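**Session 8 — wrist view, approach angles**

Notes go up on the Otholm page after class. Bring your Sornari logs, last 50 runs, no summaries pls. Teams of 2, same as before.

- Jog speed stays at 5 until I sign your sheet
- Save every pose, name it properly
- Juhász team — you owe me a calibration file

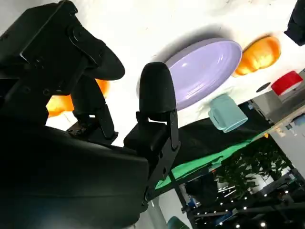
Approach angle is most of your grade this week. Come in too flat and the finger covers the thing you're aiming for; plan the last move from the pose before. Look at the padded fingertip over the rim of the lavender plate — your detector has to cope with that much overlap. Same with the orange object half behind the other finger. Label what shows, dont guess the rest.

Gunis round is in November. Draft pick lists before then, one page, teh short format.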